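Home & Workspace Help > Furniture and Layout

Making a sitting corner out of mismatched tables and chairs in a big open room

brickwallbeth
Posted Jan 14, 2020

Hi all! I've been given free rein over the sitting area in our shared floor at the Astusell building and I'm so excited, but also a little stuck. The whole floor is 1620 square feet with a white ceiling, exposed ducts and one red brick wall that I love. The furniture came from all over the place. We have a round table in pale wood, a glass-topped table with a woven lattice look, plastic chairs, lattice chairs, a gray upholstered one with a skinny black metal frame, plus a pink armchair that everybody fights over.

I want it to feel like a place where you'd sit down with a snack, and right now it feels like a furniture store on moving day.

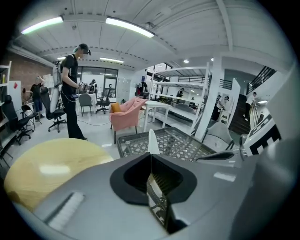 My budget is $175 and I'd like to keep all of it, even the odd chairs. Would you put the round table and the glass one in the same group or split them up? And do I need a rug? I keep going back and forth. The floor is a light gray and I'm scared of it all looking chilly, especially with fluorescent lights overhead. Any ideas welcome, I'll try anything!

patio_to_parlor

Oh, I love this kind of project! Split the tables. Pale wood and dark lattice both want to be the star, and side by side they'll make each other look like leftovers. Give the wood table the spot nearest the brick (warm next to warm, so pretty) and let the glass one anchor a second group with the gray chair.

The lattice chairs are your secret weapon. Put one at the wood table and the pattern repeats across the room, so your eye ties the two groups together. I did the same thing in a sunroom in Mutholm with a patio set I'd had for years, and people thought I'd bought it all at once!

Wipe the glass with a barely damp cloth, by the way. Crumbs show up like crazy against a pattern.
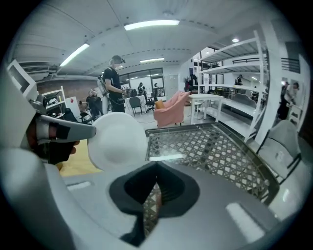 snackdrawer

I'd go the other way and put the tables together. Two small groups in a room that size just look lost. Also get a rug.

hex_key_hoarder

Split them, and skip the rug until you've lived with it for a few weeks. Rugs and rolling chairs don't get along. I'd do it in this order:

1. Push the office chairs back to the desks. They creep into a sitting area and make it look like a meeting.

2. Set the round table first and leave 31 inches behind each chair so people can get up. Put out plates and something to eat and watch where folks naturally sit down. You'll learn more from one snack break than from a floor plan!
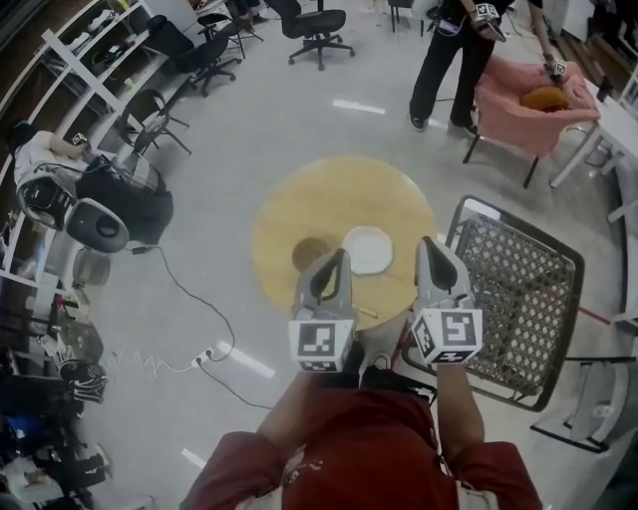
3. Place the pink armchair last, angled toward the table. A yellow or orange cushion looks fantastic on pink and costs next to nothing. I got mine at Ostrowski for $40 and it's still going strong.

4. Run any cords along the wall and tape them down.

5. Spend what's left on a floor lamp with a warm bulb. Indis makes a plain one I like a lot, and it will do more for the chilly feeling than any rug.

brickwallbeth

Wow, thank you! Splitting them it is, sorry snackdrawer. I'm moving the round table over by the brick tomorrow, and I'll look at lamps over the weekend. The rug can wait until April.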